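2024-05-09

What a day! I meant to write three lines and go to bed, but I'm far too wide awake for that. The choir has a date, a hall and (at long last) a programme, and I've been humming the alto line from the second Lusavine song since I got off the bus.

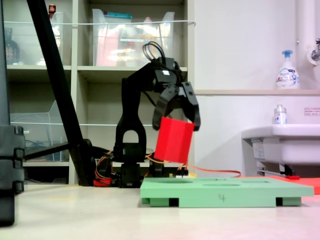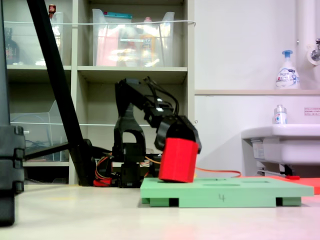
*Photos: Kamlesh Bhardwaj*

So, Neldale church hall in September. It seats 27 in the choir stalls and we are 42, so the basses will be on the steps, which suits them – they like to lean on things. Zdeňka Říha came over from Visberg to take the rehearsal and she was a marvel. She had us sing the whole opening on "noo" with our eyes shut, very quietly, and then twice as slowly, and I could hear the tenors breathing behind me. When we put the words back in, the hair stood up on my arms!

The middle section is still a mess. We altos come in after 3 bars' rest and every single time half of us jump in early, me included. I've pencilled a huge pair of spectacles over the spot in my copy. Zdeňka wants the last chord held until she's lowered both hands, and I ran out of puff well before that, so it's back to the breathing exercises on the stairs.

Kamlesh has found someone in Shabalala's music shop who'll print the programmes, and the hire of the hall comes to a bit over 800 with the piano tuning. More than last year, but that piano does need it (the top F is dreadful).

Must remember: black folder, throat sweets, ring Mum about the spare room. And learn page six properly, without peeping.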